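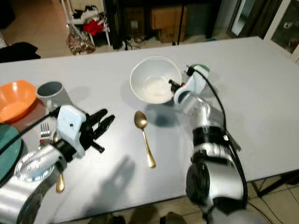

発表者ノート(手元用、読み上げなくてもいいところは飛ばす)

スライド1 あいさつ
こんにちは、Clalikでロボットに家事を教える係をやっています。肩書きはもう少し立派なんですけど、中身は毎日、遠隔操作で食器を動かしてる人です(ここで少し間をとる)。今日は、片付けの動作を人間がお手本として見せるときに私がつまずいたことを、順番に話します。持ち時間が短いので質問は最後にまとめて。

スライド2 教え方は二通り
手で腕をつかんで直接動かす方法と、離れたところから操作する方法。うちは最初、手で動かすほうから入りました。直感的だし、準備も早いんですよ。ただ、腕が二本になったとたんに困る。右手でロボットの右腕、左手で左腕を持つと、自分の体がテーブルの上にかぶさって、カメラに自分の頭ばかり映るんです。それで今は両腕とも遠隔操作です。操作側のソフトはBetumという社内ツールで、名前の由来は私も知りません。

スライド3 ボウルの縁をつかむ
今日いちばん話したいところ。深さのある丸いボウルって、人間なら何も考えずに持ちますよね。遠隔だと指の片方を内側、もう片方を外側に入れて縁をはさむんですが、これが慣れるまで本当に入らない!自分の指に感触が返ってこないので、目だけが頼りです。私は縁の手前で一回止まって、それからゆっくり下ろすようにしています。止まる時間が長すぎると、今度は学習したロボットまで同じ場所で考え込むので、そこは練習あるのみ。
(余裕があれば、手首をひねりすぎてケーブルが突っ張った話)

スライド4 スプーンとフォーク
平たくて細いものは別の難しさです。柄の真ん中を狙うと指先がテーブルに当たって、そのまま押してしまう。少し斜めから入るとだいぶ楽になります。金色のスプーンみたいに照り返すものは、操作画面だと輪郭がわかりにくいこともあって、私は影のほうを見て高さを合わせています。腕の影が重なると見失いますけどね。

スライド5 数字の話
五月の一か月で録ったお手本は264本。そのうち使えたのは100本でした。少ないでしょう?(笑いが来なくても進む)落とした理由でいちばん多かったのは、失敗したことではなくて、途中で操作者が迷ったこと。左の腕で取るのか右で取るのか、決めずに始めると動きに全部出ます。だから今は録る前に、どの食器をどちらの腕で、どの順番で、と声に出して決めてから始めます。地味です。でも効きました。

スライド6 散らかし方
開始時の配置は11種類用意して、Sketovという表で管理しています。最初のころは私が適当に置いていたんですが、適当に置いたつもりでも人間って癖があって、コップがいつもボウルの近くに来るんですよね。表に従って置くと「こんな置き方する人いる?」という並びも出てきて、操作していてちょっと腹が立ちます。

スライド7 疲れの話
続けて操作するのは一時間まで。午後三時を過ぎると私は目に見えて雑になるので、難しい配置は午前中に回しています。交代するときは、前の人の録画を一本見てから始めること。人が変わると速さが変わるので、そこだけはそろえたいんです。

スライド8 次にやること
お皿を重ねる動作と、両腕での受け渡し。受け渡しはBoškovićのチームと一緒に進めていて、離すタイミングをどちらの腕に合わせるかでまだもめています。デモ動画はここで流す(音は切っておく)。
流し終わったら質問へ。操作装置の値段を聞かれたら、あとで個別に、と答える。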